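Getting past the Dramstead toll bridge in Gerlow

The bridge is stage 4, and it's where most people put the pad down and go and make tea. You need 81 credits to cross. You will arrive with 40, having spent the rest on a spoiler.

1. Sell the spoiler. It does nothing below top gear anyway.

2. Run the Wernbridge time trial three times. Brake before the church, not at it – the church always wins.

3. Save at the garage. The autosave is a rumour.

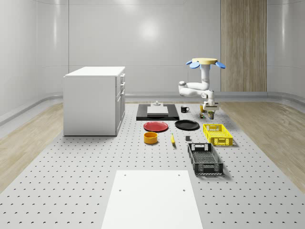 4. Take the bridge in the van. Lorries will nudge you, and the van is the only thing on your list that nudges back.

If the barrier stays down, reverse to the kiosk and sound the horn. Bethel Nigatu found that one on a Saturday, by losing her temper.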